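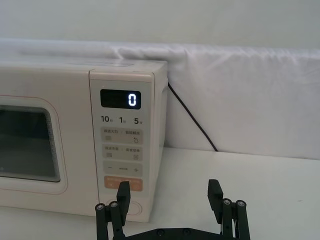

I went to Morico on Thursday to talk about money, because I'm putting together a budget for our own lab and had no clue what a two-arm setup costs once you get past the arms. The equipment lead had pulled up a spreadsheet before I'd even sat down (my kind of person!). "People send me a quote for the robot and ask if it's reasonable," she told me. "And I write back, where's the rest of it?" The rest of it, at Morico, includes kitchen appliances. I was looking at a cream microwave with a 0 on its display and a plus and a minus on a gray strip, a black gripper right up against the controls, and it hadn't crossed my mind that something like that needs its own line. Hers has one. It's filed under props, and it's not small.

"We plan for 144 objects on the Hostorano project," she said. "Cups, bowls, boxes with lids, a few appliances. I buy spares of anything with a door." I asked how many spares. "For appliances, 2 of each. I used to buy one and then wait a week for another when a hinge went, and that week cost more than the microwave did."

So what breaks first? I'd have bet on motors. She laughed at me – kindly – and said fingertips and cables. Her sheet has 66 sets of fingertip pads in it for the year, and she thinks she'll go back for more before the fall. 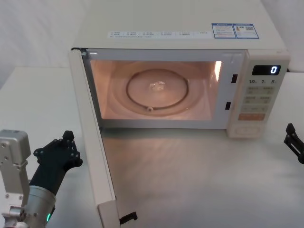 She was much pickier about the big purchases. The team looked at two packages, the Nella and the Lui, and she'd written both up side by side with every cost she could think of: shipping, mounts, the table, training days, the support plan. The Lui was cheaper on the first page of the quote and more expensive by the third. "Mounts were extra. The second wrist camera was extra. I called them and said, please just give me one number." They went with the Nella, mostly for the parts list. "I can order a single finger joint. With the other one I'd be ordering a whole hand."

I asked about used gear, which is where my own budget is heading, and she didn't hate the idea. Used tables and used computers, sure. She'd stay away from used grippers unless the seller can tell you the hours on them, and she'd want that in writing.

We ended up talking a lot about lead times too. Her last order of brackets took 116 days from approval to the box showing up, and she'd promised the team a June start. Now she orders brackets first, before the arms are even signed off. "They're cheap. If the arms fall through, I've got some brackets."

I've since added a props line to my sheet, and a second one for spares. The total went up quite a bit, and I haven't shown it to my boss yet.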